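Water, desks and the green button
29 July 2022

Quick one from me before the break, written between two other jobs so forgive the spelling.

Drinking water first. The cooler on the Koritz side has gone back to the supplier and the new one isn't coming until November. Yes, November. I did ask. Until then it's bottles, kept in the store cupboard by the Evton stairs, bottom two shelves. Help yourselves. One at a time please, and finish it before you open the next. We got through 1,626 bottles last year and 1,492 the year before, so going up, and that was with a cooler.

Refill them if you can. The kitchen tap on the first floor is fine to drink from, was tested in the spring, no problems. The tap in the Grullham room is NOT for drinking, there's a notice over the sink, please leave the notice where it is.

Second thing, clear tables. The white ones mark easily and pen does not come off with a wet cloth, we've tried. At the end of the day all that should be left out is your water and the button. Everything else in a drawer or home with you.

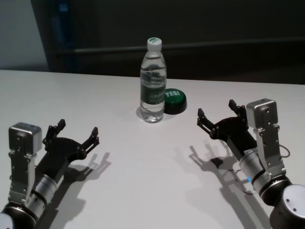
Caps on, please. Full bottle, no cap, one elbow and that's a morning gone. Happened twice in June and the second time it got into the floor socket. Spare cloths are under the sink, blue ones for tables, the others are for the floor and smell like it.

Now the button. Lots of you asked so – it's the green one that says YES! on top and it came from the Kpodo raffle. Nii Abubakari won it and gave it to the rest of us, which was kind, or possibly he'd had enough of it at home. Rules as agreed at the last meeting: press it when a job is signed off, not when it's nearly signed off. Not during phone calls. Not before ten. If it goes missing again I'm not sending round another all-staff email, you can find it yourselves.

Batteries for it are in my top drawer. Take them, tell me, I'll order more. 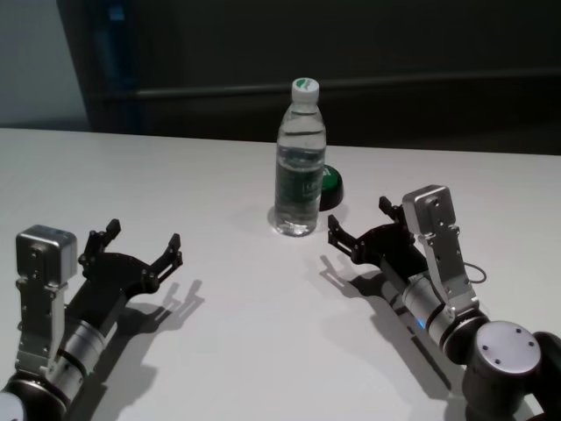
Empties go in the tall bin by the lift, squashed, caps back on after squashing. The recycling people want them that way now. Labels can stay on, no need to peel. The short bin is for paper only and last week I pulled 19 bottles out of it by hand, so a bit of care would be nice.

If you want your name on your bottle, use the stickers in the post tray, theres a sheet of 20 and plenty more behind it. Don't write on the tables to mark your place. You know who you are.

Next order goes in when we're back. Anyone who wants fizzy, tell me by email, not on the stairs as I will forgt.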